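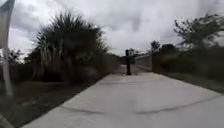 Week 5 — Paths, edges, planting
Handout for the Wednesday walk. Bring it with you, there won't be spares.

Meet at the Makowska gate, 2 pm. Flat shoes. Loop takes in the Ledis path and comes back along the Brelel side, so same way out as last term's group but reversed.

Terms you need before we go
Clear width — the part you can really walk or roll on. Measure between the obstacles, not from edge to edge of the slab. A post in the middle of a wide path gives you two narrow ones.
Joint — planned line in the concrete, straight, put there so the slab moves where you want it to.
Crack — unplanned. Usually wanders or curves. If you can't tell which one you have, write "seam" and put a question mark.
Verge — the soft strip between paving and whatever comes next.
Bollard — short post, keeps cars off. Check spacing, check whether it shows up against the surface at dusk. Dark post on pale concrete is fine at noon, less so in October at 5.

Planting next to paths
Big spiky stuff (palms, yuccas) looks great on the plan. Then the lower fronds droop. Allow for full spread, plus a bit, and keep the tips away from faces and handlebars. Grass strip between plant and paving helps but needs edging or it creeps over teh slab.
Trees on a slope: note how far the branches lean toward the path.

Signs
Can it be read from where you'd have to decide? Height, angle, anything growing in front. Beltosau guide has a table, p. 14, skip the part on lighting for now.

For your sheet
Sketch one section across the path, verge to verge. Label surface, edge, planting, any rail or low wall. Rough scale ok. Mark every post, even the dull ones. Add one change you would make and what it would do to the clear width.

Hand in at start of next class, paper only — room 1347, tray by the door. Late sheets loose 2 points.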